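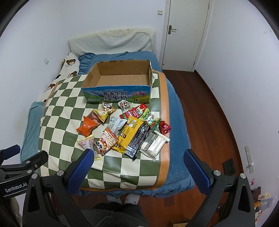
Snacking and Study Hours in Shared Student Housing
Project report submitted by Athina Balaskas, 25th April

1. Purpose
The project examined when residents of Laltard Hall eat between meals and whether late snacking is linked to later bedtimes. Food diaries were kept by 19 residents over two weeks in November.

2. Method
Each resident recorded the time of every snack and the hour of going to bed. Diaries with missing days were returned once for correction. In all, 361 entries were accepted. 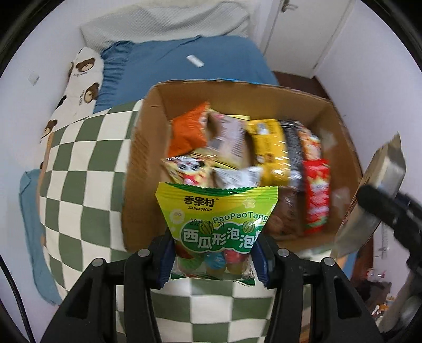 Page 2

3. Findings
Most entries fell after the evening meal. Packaged sweets and chips were named more often than fruit — a pattern also noted in the earlier Pinheiro House report. Residents who snacked late tended to go to bed later, but the diaries do not show which habit leads to the other.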